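Trandton laundry room gets "smart" dryers, and a bigger bill

Wednesday, January 14, 2026

The shared laundry room at the Trandton apartments has new dryers, and the building's owner, Teralano, would like tenants to be excited about them. Some are. Others have read the price sheet.

The old coin machines went out before the holidays. In their place are large front-loaders that Teralano says will finish a full load 22 minutes faster than the old ones and stop on their own once the clothes are dry. The company has not said how it measured that, or what was in the load. Asked for test results, a spokesperson sent a link to a sales brochure.

Machine number one has a dark metallic finish and a round tinted door in a thick chrome ring. A white sticker next to the door carries the Chinese characters 智慧烘, which translate loosely as "smart drying." How smart is something tenants will have to judge for themselves, two dollars at a time.

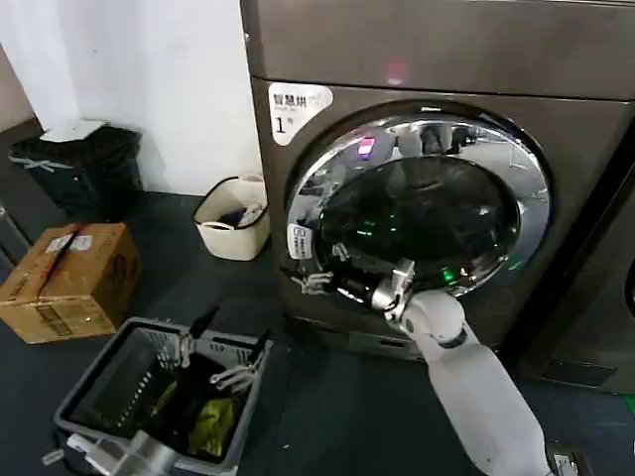 What it costs

A cycle used to be $1.25. It is now $2, paid through an app called Cernevley, which takes a minimum deposit of $10 and does not refund leftover balances. Teralano says the app will cut down on waiting by letting people check for a free dryer from upstairs. That would be useful, if it worked in the elevator lobby, where the signal drops.

Kevin Cárdenas, a tenant on the fourth floor, started a petition in the first week of January. It had nearly 400 signatures by Tuesday night, in a complex with 832 apartments.

"I don't mind a nice dryer," Cárdenas said. "I mind paying more for towels and being told it's for my benefit."

He wants a card reader added for older residents and the deposit dropped. Teralano said it would "review feedback" in April — the same month, according to a notice by the mailboxes, that it plans to review the price. The notice does not say in which direction.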